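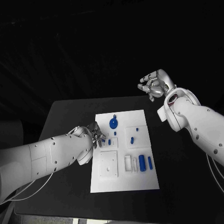 Clearances, fits and the cabinet door that sticks in January

The pantry door in my kitchen in Nernutbridge closes freely from May to October and binds for the rest of the year. On Wednesday I finally took it off and measured it.

The door is a Cabral slab, 53 cm wide, with a gap of 3 mm on the hinge side. The latch side had 1 mm at the top and nothing at the bottom. The top hinge screws had pulled slightly, so the door was hanging out of square. Humidity got the blame for years – wrongly, in my case. My kitchen is driest in winter, and the wood should be at its narrowest then.

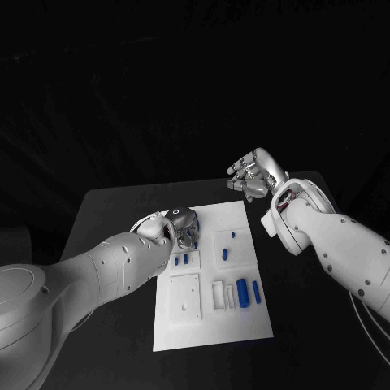

White fixtures and blue parts on the dark gray table.

I drilled out the two stripped holes, glued in dowel plugs and left them for 18 hours. New pilot holes went in the next morning, followed by 30 mm Cano screws in place of the short ones. The gap on the latch side is now 2 mm from top to bottom.

The seasonal part is still open. My guess is the floor joist under the pantry, which sits over the unheated crawl space. I have put a Tulora hygrometer down there and will log it through the spring.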